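Chapter 9
Stands, Supports and Playing Position

9.1 Introduction

A portable keyboard is designed to be placed on something else. The maker of the instrument controls the key action, the sound and the case, but has no control over the height at which it is played or the stability of what lies beneath it. Both affect the player directly. A keyboard that rocks under the hands cannot be played evenly, and one set too high forces the wrists to bend.

This chapter deals with the support of portable keyboards in teaching rooms, rehearsal rooms and the home. Fixed pianos are covered in Chapter 4. Stage rigs holding several instruments are left to the reading list.

The following terms are used throughout. The footprint is the area of floor enclosed by straight lines drawn between the feet. The bearing points are the places where the keyboard rests on the stand. Sway is sideways movement of the keyboard during playing, and dip is downward movement at one end when the outermost keys are struck.

9.2 The stand in the room

Most keyboards used for practice stand on thin, angled legs that splay towards the floor. Splayed legs give a wide footprint for little weight, and many such stands can be folded when the room is needed for something else. The feet usually have rounded tips or caps, which protect the floor and reduce slipping.

The stand is rarely the only thing to be considered. Bags and fabric items tend to gather near the instrument, and brackets or arms may be fitted above the keys. Each attachment adds load above the bearing points and raises the centre of gravity. A soft item placed between stand and keyboard may also compress unevenly, causing dip.

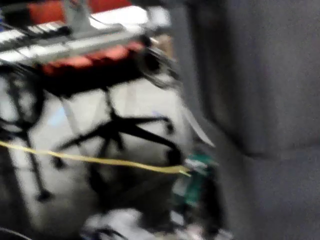
9.3 Forces on a loaded stand

Consider a keyboard with a mass of 9 kg resting on a Sturkton folding stand. Taking the acceleration due to gravity as 9.8 metres per second squared, its weight is 88.2 N. If the keyboard is centred and level, each of the 4 feet carries one quarter of this load, or 22.05 N, before the weight of the stand is added.

The load is seldom shared so evenly in practice. Moving the keyboard towards one end of the stand increases the load on the feet at that end and reduces it at the other. A player leaning on the front rim has a similar effect from front to back. The stand begins to tip when the line of action of the combined load passes outside the footprint.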